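À propos de Voltness

Voltness organise des soirées casino sans argent : séminaires, mariages, départs en retraite, et une fois l'inauguration d'une piscine. Les jetons ne valent rien, ce qui n'a jamais empêché un directeur financier de les recompter. Nous louons les tables, nous fournissons les croupiers, et nous remballons le tout quand le dernier invité a fini d'expliquer pourquoi il aurait dû gagner.

L'entreprise est née de la réunion de deux maisons. Dirkmont possédait les tables et le camion. Pacheco possédait les clients et un avis sur les tables de Dirkmont. Nous sommes aujourd'hui 32, répartis entre les équipes de soirée et l'atelier de Drarholm, où le matériel revient à l'aube dans l'état que l'on imagine.

L'atelier est la partie de la maison que les clients ne voient pas. On y trie, on y compte, on y nettoie. Une mallette complète contient 644 jetons, et pendant longtemps la seule manière de le vérifier consistait à s'asseoir devant, avec une lampe et un café, en espérant que personne ne vous adresse la parole vers le numéro six cents. Les collègues qui ont connu cette période ne jouent plus au poker chez eux.

Puis nous avons automatisé. La décision a été prise en novembre, au creux de la saison, donc au moment où chacun avait le temps d'avoir une opinion. Certains craignaient pour leur poste. D'autres craignaient surtout qu'on leur demande de former la machine, et ce sont eux qui avaient raison. 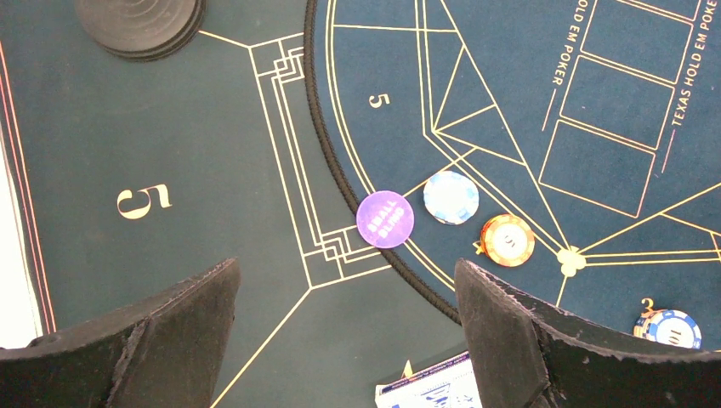
Apprendre à un bras robotisé à ranger une table de jeu demande une patience que le métier de croupier ne développe pas forcément. Un croupier ramasse une pile sans la regarder, en souriant à quelqu'un d'autre. Le bras, lui, ne sourit à personne et veut savoir où est la pile. Il a fallu mettre en mots des gestes que l'on faisait depuis des années sans y penser : par où commencer, que faire d'un jeton à cheval sur deux endroits, à quel moment appuyer moins fort. Deux de nos croupiers se sont découvert des désaccords profonds sur la bonne façon de ramasser une petite blinde. Ils en parlent encore.

Noemí Sandoval dirige l'atelier. Elle a commencé chez Pacheco comme croupière, à l'époque du gilet obligatoire, et c'est elle qui a rédigé la règle du lieu : tout le monde a le droit d'arrêter le bras, y compris le stagiaire, et sans se justifier. La règle a beaucoup servi les premières semaines. Elle sert moins maintenant, sauf à l'heure du déjeuner.

Pour ce qui est des postes, nous n'en avons supprimé aucun. Nous le précisons par écrit parce que la question revient à chaque entretien d'embauche, en général juste après celle des horaires. Les 5 personnes de l'atelier y sont toujours. Elles comptent moins et réparent davantage : feutres tachés, bourrelets décousus, sabots de cartes récalcitrants. L'équipe du matin prend désormais son service à 8 heures au lieu de 5, et aucune autre mesure sociale de notre histoire n'a été aussi bien accueillie.

Tout n'est pas réglé. Le bras est lent, il déteste les jetons collés par le champagne, et la dernière vérification d'une mallette reste humaine, signature comprise. Il a aussi fallu créer des réunions pour parler de lui, alors que nous avions réussi à vivre des années sans réunions.

Voltness assure 240 soirées par an. Pour une réservation, un devis ou une visite de l'atelier, écrivez-nous par le formulaire de contact. Les visites ont lieu l'après-midi – le matin, on range.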